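Fold the team shirts, or don't bother?
July 2023

Every summer the same argument comes up among parents in Drirkerbridge, usually in the parking lot after a game. One side says sports jerseys should go on hangers. The other side says they should go in a drawer, folded, like anything else. I have washed jerseys for three children over several seasons and I am on the side of the drawer.

The case for hangers is that jerseys are made of slick fabric and slide around in a stack. That is true. It is also true that a child's closet has a limited amount of rail, and a school coat or a good dress needs it more than a shirt that will be on the grass by Saturday morning. My neighbor Callum MacBrayne hangs all of his son's shirts and then complains that the closet door won't shut.

Folding takes less time than people claim. I do it on the sofa, one shirt at a time, with the rest of the load next to me. The seat is wide enough for a shirt to lie flat, and it is softer on my back than bending over the bed. Sleeves in first, then the sides, then up from the hem. I smooth each fold before I make the next one – that is most of the work.

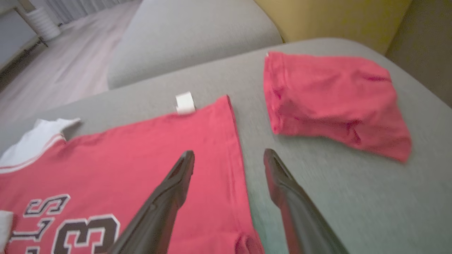
Does folding damage the printed numbers?
A crease straight across a number can mark it over time, so fold to either side of the print where you can and don't press the shirt under anything heavy.

Shona Tosh, who ran the uniform table at our club for four years, used to hand shirts out already folded, and I never heard a parent object. She had one rule, and I have kept it: a shirt goes away fully dry or it doesn't go away. A damp collar will make a whole drawer smell.

I will give the hanger people one thing. A jersey that somebody wants to keep, from a last season or a final, is better off hung up where it can be seen. For the shirts in weekly use, a drawer is enough. Ours holds six without being forced, and the children can find their own before practice.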